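**Oktober, Korbtisch, nach der Mittagspause**

Eintrag für mich und für Orysia, die ab morgen übernimmt und vermutlich wieder fragt, warum die Hälfte der Notizen fehlt. Sie fehlt, weil ich sie auf die Rückseite eines Lieferscheins geschrieben habe. Melaniia hat den Lieferschein abgeheftet.

Thema also: der braune Korb und was an Stoff hinein- und herauswandert. Das Schwarze und das Weiße liegen inzwischen zerknüllt darin, wie in jeder anständigen Wäschekiste. Ulises hatte vorgeschlagen, vorher zu falten. Ulises faltet zu Hause auch Plastiktüten.

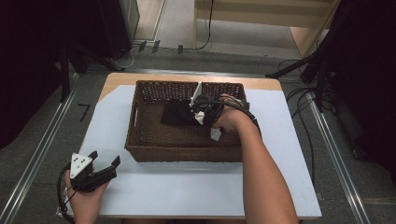 Gefaltet wird bis auf Weiteres nicht. Ein gefaltetes Tuch hat eine Kante, und eine Kante ist ein Geschenk. Wir wollten es schwer haben. Drei Durchgänge mit Schwarz zuerst, drei mit Weiß zuerst, dazwischen alles wieder aufschütteln. Schwarz zuerst geht deutlich flotter; beim Weißen kommt gern der halbe Rest mit hoch. Zeitlimit pro Durchgang 60 Sekunden, von Hryhorii festgelegt, der selbst noch keinen gemacht hat.

Zur Unterlage: Die helle Fläche bleibt. Auf dem blanken Holz rutscht der Korb, auf der Auflage rutscht er auch, aber leiser. Staub sieht man darauf leider ausgezeichnet. Vor jeder Serie einmal trocken abwischen, bitte nicht mit dem Zeug aus der blauen Flasche, das schmiert.

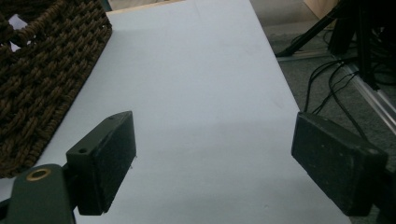

*Helle Fläche, leer nur zwischen den beiden Greiferfingern, links der Korb. Schrammen und Pünktchen inklusive.*

Zum Korb selbst: gedrehte braune Schnur, Art unklar. Zoriana tippt auf Seegras, ich auf Papier, gewettet wurde um einen Kaffee, und niemand will das Ding aufschneiden. Das Geflecht ist nicht dicht, zwischen manchen Reihen kommt Licht durch. Der dicke Rand fusselt. Wer ihn anfasst, nimmt etwas davon mit, und es landet zuverlässig auf dem weißen Stoff. 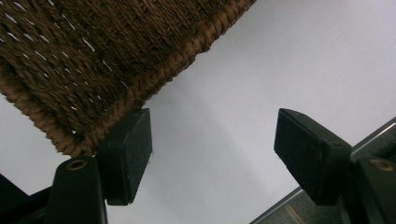

Am Rand anheben ist trotzdem das Mittel der Wahl, wenn man an der Ecke ansetzt. In der Mitte der Längsseite gibt das Geflecht nach und man hebt vor allem die eigene Zuversicht. Über den Griffschlitz haben wir lange diskutiert. Er ist klein und oval und für Finger gedacht, die es mit dem Korb gut meinen. Für die nächste Serie lasse ich ihn aus.

Offen:

- Ersatzkorb von Brosby anfragen, gleiche Größe. Der Katalog hat etwa 2.000 Artikel und keine brauchbare Suche.
- Fussel vom Weißen abrollen. Der Roller liegt bei Zoriana und ist, wie sie sagt, „gleich wieder da“.
- Korb beim Aufräumen an den hinteren Rand der weißen Fläche schieben, nicht auf den Boden stellen. Der Teppich fusselt ebenfalls und braucht keine Verstärkung.

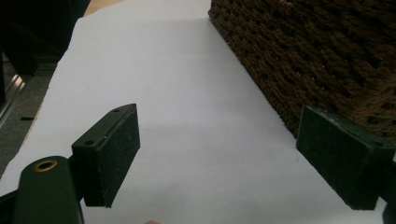
## Für Orysia

Mit Weiß zuerst anfangen, solange die Geduld noch reicht. Tücher zwischen den Durchgängen wirklich aufschütteln, Antippen zählt nicht. Zeiten bitte ins Heft. Falls doch wieder ein Lieferschein herhalten muss: Vorderseite, große Schrift, und Melaniia Bescheid geben.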